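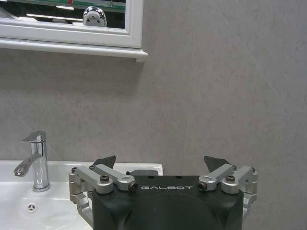

Zallel Vilela

Last updated in July

I used to think a bathroom was the easy room. Small, tiled, stays put. Then I spent a morning in Fokthorpe going through the house rules for robots that work near a sink, and wow, was I wrong!

The rules fit on 3 pages. My favorite says the fingers stay open until the arm has stopped moving (I'd like that one for toddlers, too). Another covers chrome. A shiny faucet can fool a depth sensor, so you check the distance twice before going anywhere near it. And mirrors get a rule of their own – cover them or map them, pick one, write it down.

Do I love the paperwork? Nope. But I'd sign it before I let a gripper loose by my own washbasin.

35 shares | 16 comments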